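Metal bins and why they look scratched

A metal bin is a strong box with an open top. It holds hard things, such as bars and blocks, that would split a cardboard box. Some bins have a side that slopes outward, so the top is wider than the bottom.

Metal can be scratched by other metal. Each time a part slides along the floor of a bin, it can rub away a very thin layer. This is called wear.

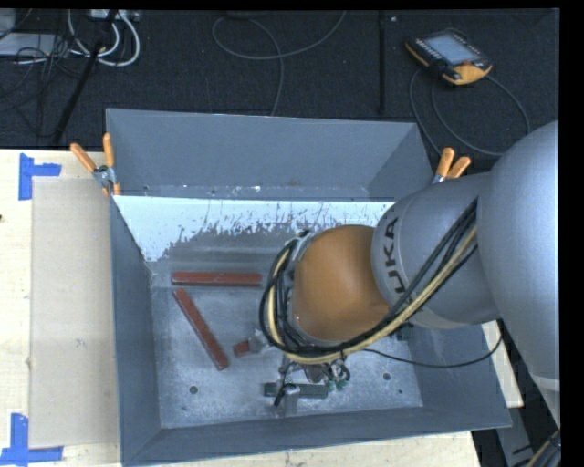
Pale wear marks on the floor of a large grey bin.

One slide leaves a faint line. After 300 slides the lines overlap and make a patch – usually paler than the metal next to it. A scuffed bin can still be used if it has no holes or sharp edges.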